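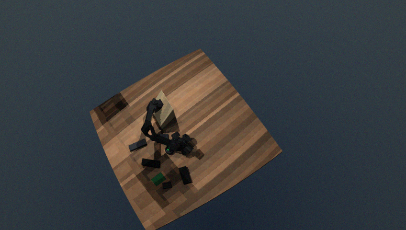
Owners and tenants at Dadetby are advised that the replacement of hard flooring inside apartments remains subject to written approval under the building's by-laws. Since December the managing agent, Plorno Strata, has received 13 enquiries on the subject, several from residents who had already engaged an installer. Approval is required for timber, tile, cork and vinyl alike, and it applies equally to kitchens and hallways. Boards that run from light tan and honey through caramel to a deeper reddish brown are as acceptable as a single even colour, and the by-laws place no restriction on the direction in which planks are laid. The assessment is confined to noise, moisture and the weight placed on the slab.

### What an application must contain

Each application should include the installer's licence details, the manufacturer's data sheet for the acoustic underlay, and a floor plan with the affected rooms marked. Applications without a data sheet are returned unassessed. The fee is $177 and is payable on lodgement. A bond of $817 is held against damage to common property, including the lifts, and is released after the final inspection. Decisions are normally issued within six weeks.

Work may be carried out between 8 am and 4 pm on weekdays. Cutting is not permitted on balconies or in the car park. Installers must book the goods lift through the Plorno office, and offcuts are to be removed from the site daily. They may not be placed in the recycling bins on the lower ground level.

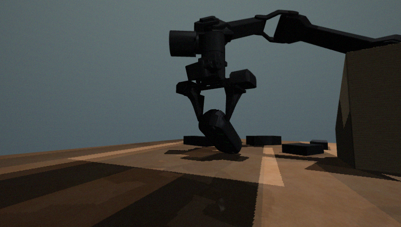

A resident of the Song Street wing has written to ask whether floors laid before the present by-law was adopted must now be brought up to standard, and whether a purchaser inherits any obligation from the previous owner. Existing floors may remain in place until they are replaced. A purchaser takes on any conditions attached to an earlier approval, and copies of these may be requested from the managing agent before settlement.

Complaints about impact noise should be made in writing, noting the time and the rooms concerned. Where a complaint cannot be settled between neighbours, an acoustic test may be arranged through Clovidov Acoustics. The cost is met by the owner of the floor if it fails and by the owners corporation if it passes.

Applications for consideration at the next meeting close on Sun 5 April. Forms are available from the Plorno office and from the noticeboard beside the mailboxes.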